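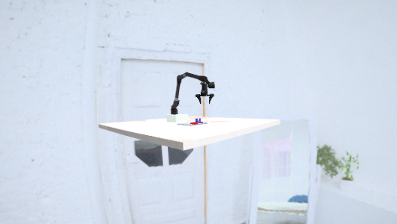

3 min read

Sourdough questions I keep getting

Ever since I put my rye starter recipe up in July, my inbox has been all bread, all the time (I love it, keep them coming!). I've pulled the ones that come up most onto one page.

My starter smells like nail polish remover. Is it dead?

Nope, it's hungry! Pour most of it off, feed what's left with equal weights of flour and water, and do that twice a day until it smells like yogurt again. Mine took 5 days to come back after my trip to Rutherford.

How much starter do you keep?

50 grams, in an old jam jar in the fridge. I used to keep a huge tub of it and all I did was throw flour away.

Can I use all-purpose flour?

Sure. The dough will be a bit slacker, so hold back a splash of water and add it later if you think it needs it. I still like a spoonful of rye in there for flavor.

Why is my loaf gummy in the middle?

Did you cut it hot? I know, I know, I do it too. Let it cool all the way, and if it's still gummy, bake the next one nine minutes longer with the lid off.

Do I need a fancy basket?

A bowl and a well-floured dish towel will do. Letay Birhane wrote to say she uses a colander, and her loaves look better than mine.

Can I freeze the bread?

Yes! Slice it first, then toast straight from the freezer.

Will you do a gluten-free one?

I've tried twice and both went in the trash. Judit Szűcs sent me her buckwheat method, so that's next on my list.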